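Spielanalyse im Fußball: Pressingverhalten und Restverteidigung
Begleitskript zur Lehrveranstaltung, Teil 6

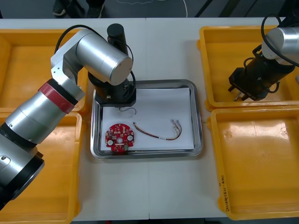
Esero
Lehrbeauftragter für Spielanalyse
Stand: 10/5/22

1. Gegenstand

Teil 6 behandelt die Organisation der Mannschaft unmittelbar vor und nach dem Ballverlust. Vorausgesetzt werden die Grundbegriffe aus den Teilen 3 und 4 (Spielphasen, Raumaufteilung, Kettenverhalten). Die Torhüterposition wird nur gestreift, sie folgt in Teil 8.

2. Begriffe

Pressing: kollektives Anlaufen des ballführenden Gegners mit dem Ziel der Balleroberung oder der Lenkung des Spielaufbaus. Unterschieden wird nach Höhe (Angriffs-, Mittelfeld-, Abwehrpressing) und nach Richtung (nach innen, nach außen).

Gegenpressing: Anlaufen unmittelbar nach eigenem Ballverlust, noch bevor die Grundordnung wiederhergestellt ist.

Restverteidigung: Positionierung der am Angriff nicht direkt beteiligten Feldspieler während des eigenen Ballbesitzes. Der Begriff bezeichnet eine Staffelung, keine Spielphase. In der Literatur wird beides gelegentlich vermischt.

Auslöser: beobachtbares Ereignis, auf das die Mannschaft mit gemeinsamem Anlaufen reagiert. Üblich sind der Rückpass, die unsaubere Ballannahme, der Pass auf den Außenverteidiger und die geschlossene Körperstellung des Empfängers.

3. Erfassung

Grundlage der Übungen ist der Datensatz Liem mit 72 Halbzeiten aus dem Amateurbereich, also 36 Spielen. Nachspielzeiten sind enthalten, Verlängerungen nicht. Die Ereignisse wurden von Hand codiert; insgesamt liegen 2.000 Ballverluste vor, jeweils mit Zeitstempel, Feldzone und Folgeaktion.

Das Spielfeld ist in 6 Zonen gleicher Länge geteilt, gezählt vom eigenen Tor. Zone 1 enthält den eigenen Strafraum. Ein Ballverlust wird der Zone zugeordnet, in der der Gegner den ersten kontrollierten Kontakt hat. Abgefälschte Bälle gelten nicht als kontrolliert. Bei Einwürfen entscheidet der Ort der Ausführung – das weicht von der Zählweise in Teil 4 ab.

4. Kennwerte

Rückeroberungsquote: Anteil der Ballverluste, auf die innerhalb von sechs Sekunden ein eigener kontrollierter Ballkontakt folgt. Unterbrechungen durch Foulspiel werden gesondert geführt und nicht als Rückeroberung gewertet.

Staffelungstiefe: Abstand zwischen dem tiefsten und dem höchsten Feldspieler im Moment des Ballverlusts, in Metern. Der Wert ist nur bei vollständiger Sicht auf alle Feldspieler zu bestimmen. Andernfalls bleibt das Feld leer, geschätzte Werte werden nicht eingetragen.

Absicherungszahl: Differenz zwischen den eigenen Feldspielern hinter dem Ball und den gegnerischen Spielern im gleichen Raum. Negative Werte sind zulässig.

Die Rückeroberungsquote allein sagt wenig über die Qualität des Gegenpressings aus. Eine Mannschaft, die überwiegend in Zone 6 den Ball verliert, erreicht unter Umständen eine niedrige Quote und lässt trotzdem kaum Konter zu. Quote und Absicherungszahl sind deshalb stets gemeinsam anzugeben, getrennt nach Zonen.

5. Typische Fehler bei der Auswertung

a) Verwechslung von Spielsystem und Grundordnung. Ein 4-3-3 auf dem Aufstellungsbogen kann bei Ballbesitz als 2-3-5 stehen. Codiert wird die tatsächliche Staffelung.

b) Ergebnisbezogene Deutung. Führt ein Ballverlust zum Gegentor, wird die Absicherung im Nachhinein oft schlechter bewertet als bei gleicher Staffelung ohne Gegentor. Die Szene ist daher bis zum Ballverlust zu codieren und erst danach weiterzuspielen.

c) Vernachlässigung des Spielstands. Späte Phasen bei Rückstand sind getrennt auszuweisen.

6. Übungsaufgabe

Codieren Sie die Halbzeiten der Mannschaft Povari gegen Uvby nach dem Schema aus Abschnitt 3. Bestimmen Sie für jede Zone die Rückeroberungsquote und die mittlere Absicherungszahl. Begründen Sie schriftlich, welche Auslöser im Mittelfeldpressing erkennbar sind – höchstens zwei Seiten, Tabellen im Anhang. Die Codierbögen aus dem März verwenden noch die alte Zoneneinteilung und sind nicht mehr gültig.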